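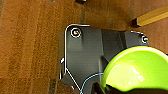
4.2 Masking the gripper in the wrist view

The pose estimator takes the wrist stream and the overhead stream together, and early versions lost track of objects whenever the gripper covered part of them. We traced most of the failures to the segmentation step. In Figure 3 the dark gray housing fills the middle of the wrist view and the green bowl meets it at the lower right, so a mask grown from color alone has to stop at the right edge. The thin blue cable is harder, as it curves over the housing and is not part of our gripper model. We therefore added a second mask for cables, drawn by hand on 60 images and then learned.

Figure 3. Wrist view with bowl, yellow stick and gripper housing.

The masks were tested on 2,231 images from the Ollstead set, using the labels prepared by Shagufta Kiani. Pixels under either mask are dropped before matching. If fewer than 80 matched points remain, the planner keeps the last pose and waits 2 seconds before asking for a new one.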